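Yellow Cards, Shoeboxes and the Cenel Project
Speaker notes – Lleucu Gronow
Afternoon session, November

(Wait for the door to shut. Water is on the left. Slow down, Lleucu.)

Hello everyone, thanks for coming to the session after lunch, which I know is a big ask. I'm Lleucu, I manage the immunisation records side of things for the Morgan health service, and I'm going to talk about paper. Lots of paper. If you came for the mosquito session it's across the corridor and I won't be offended if you bolt now.

SLIDE 1 – title

Who here could tell me right now the date of their last tetanus shot? (hands up – wait for it) And who has a parent who'd know? More hands, always more hands! I did this at our staff day and half the nurses rang their mums.

So that's my subject. We're pretty good at giving vaccines in this part of the world and we're patchy at knowing, years down the track, what we gave and to whom. For the little kids it's mostly fine, it all goes in electronically. It's the adults who fall through. People who grew up before any of it was on a computer, people who moved here from overseas with a card in a language our front desk can't read, people who had their shots on a mine site or a cruise ship or at a travel clinic that's now a bubble tea shop.

SLIDE 2 – the Morgan map

A bit of geography for those from the city. Morgan is the main town and we've got the hospital, the big GP practice and the pharmacy. Jandarska is out past the silos, with a clinic that opens in the mornings. Drandurel is the far end, with a nurse's room at the back of the hall and a mobile signal that depends on the weather. Driving from Morgan to Drandurel takes me 90 minutes if I don't get stuck behind a header at harvest.

I mention the drive because every clever idea I've had in this job has had to survive it. An online form is lovely. Now try it on the hall wifi at Drandurel with a fella who's lost his glasses.

SLIDE 3 – where the records were

When we started Cenel (it's just the name of the project, please don't ask me what it stands for, I've told three people three different things) we went looking for every adult immunisation record the service held. I'd told my manager it would be a filing cabinet. It was over 3,000 individual records, and they were in:

the compactus at Morgan, filed by surname
the compactus at Morgan, filed by year, a second lot, different drawer
exercise books at Jandarska, a line per person, beautiful handwriting
archive boxes at Drandurel marked MISC
a spreadsheet on one laptop that asked for a password

(pause for the laptop, it usually gets a laugh)

The Jandarska exercise books were the best of the lot, I want that on the record. Date, name, date of birth, batch number, arm. Left or right arm! Every single line. Whoever set that up understood that someone would be reading it decades later, and they were kind to me in advance.

SLIDE 4 – what we decided to type in

This took far longer than the typing. You'd think you just enter everything. But if the book says "flu" and the year and nothing else, is that a vaccination record? What about "had all his needles – wife says"? I've got real sympathy for the wife, she's probably right, but I can't put her in as a batch number.

We ended up with a simple rule. If there's a name, a date of birth, a vaccine and at least a month and year, it goes in as a record. If any of those is missing it goes in as a note, and the note is visible to the clinician but it doesn't count towards anything. The clinician can then have a chat with the person and decide whether to do a blood test or simply give the dose again.

There was an argument about that rule and it went on for weeks. One camp said you should never throw away information, the other camp said a half-record in a system starts to look like a whole one if you leave it there long enough. I was in the second camp and then I changed sides when I saw how useful the notes were for hepatitis B. I'm still a bit uneasy, and if anyone has handled it better I'd love a yarn at the tea break.

SLIDE 5 – overseas cards

Okay, travel cards. The yellow booklet that people carry for yellow fever is the one document in this whole area that people look after. They keep it with the passport, they know which drawer it's in. And then tucked inside it you find typhoid, hep A, polio boosters, sometimes a whole childhood history stapled at the back. Ask for the booklet! We added one line to the new patient form, "Do you have a travel vaccination card or booklet at home?", and 106 people brought one in who'd told us before that they had no records at all.

They weren't fibbing. If you ask someone for their immunisation history they think of something official that the doctor holds. If you ask about the booklet in the drawer they go, oh, that old thing. 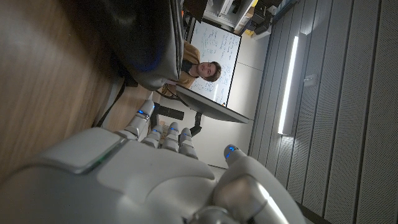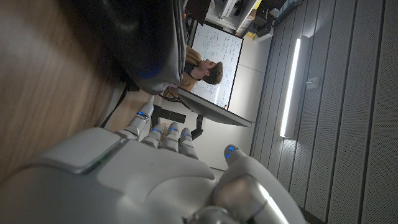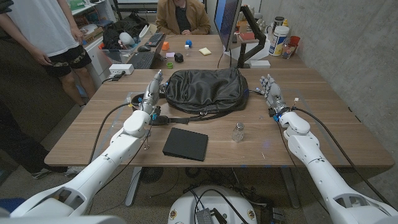 Translation was the other half of it. We'd budgeted for a translator for the whole year and used most of it up early, chiefly on dates. Day-month, month-day, a two-digit year in a different calendar. The vaccine names are usually guessable once you've seen a few. The dates will have you in tears. My advice is to pay for the date work first and make yourself a cheat sheet of the vaccine names as you go along. Ours is a very ugly table and I'm happy to email it to anyone who asks.

And please, scan the card before you hand it back. Both sides. We forgot the backs for the first while and had to ask people to come in again, which from Drandurel is a big favour to ask of anybody.

SLIDE 6 – consent, or the bit where I got it wrong

I'm going to own up to this one. Our first consent form was four pages. It was thorough and it had been looked at by all the right people, and at Jandarska it came back unsigned more often than signed. I thought folks were worried about privacy. I wrote a whole extra page about privacy! Then one of the clinic nurses rang me, fairly fed up, and said they're farmers, Lleucu, they've got the ute running outside.

So we cut it to a page, large print, with the long version available if you want to take it home. What we're copying, where it's going, who can look at it, how to say no later on. Sign there. The privacy stuff is still all in the long version and a few people do read it, and they ask excellent questions. One gentleman at Drandurel asked what happens to his record if the project ends, and we didn't have a written answer, so we went away and wrote one.

(If running late, skip to slide 8. Do NOT skip slide 8.)

SLIDE 7 – do we hand out a certificate?

People ask for this a lot, mainly those who are about to travel or start a job in aged care. They want a bit of paper with a stamp. I was against it to begin with, on the grounds that I'd just spent a year trying to get rid of bits of paper.

I've softened. We do a printed summary now, on request, with the date it was printed in big letters at the top. It says in plain words that it's a copy of what the Morgan service holds and that it isn't an entry document for any country. We had to add that last line after someone very nearly took it to the airport in place of the yellow booklet. If you're flying somewhere that wants the booklet, take the booklet.

No stamp, by the way. I know. People adore a stamp. But once you stamp it, it looks like something it isn't, and I don't want our front desk deciding what a stamp means.

SLIDE 8 – money and hours

The slide you all came for. We've had one part-time data entry person, me for a day a week on paper and a fair bit more in practice, and the translation. Scanning was done on the machine we already had. The most useful purchase was a box of 200 stiff plastic sleeves so we could handle the older cards without them coming apart in our fingers. If your finance people query it, send them to me.

What I'd put in the budget if I had another go: travel time, properly costed. Somebody to ring people. We planned on letters, and letters are fine for telling people things but hopeless for getting them to rummage in a drawer. A phone call from a voice they know from the clinic gets the booklet in.

SLIDE 9 – what's still a mess

Shearers and other seasonal workers. They get a dose here and the next one is due three shires away. We can give them a printout but we can't see what happens next.

Names. Married names, anglicised names, the same bloke under his nickname in one book and his real name in another. We check on date of birth and then a human looks at it. I wouldn't automate that step yet.

The spreadsheet with the password. Still locked. If you worked at Morgan and you have a hunch, come and see me after.

SLIDE 10 – contact details

Leave this one up through questions. Repeat the question into the mic, the back row couldn't hear last time. If it's the one about children's records, hand over to the child health table, they've got the current schedule and I haven't.

Ugly vaccine name table: sign-up sheet is going round. Remember to get the pen back.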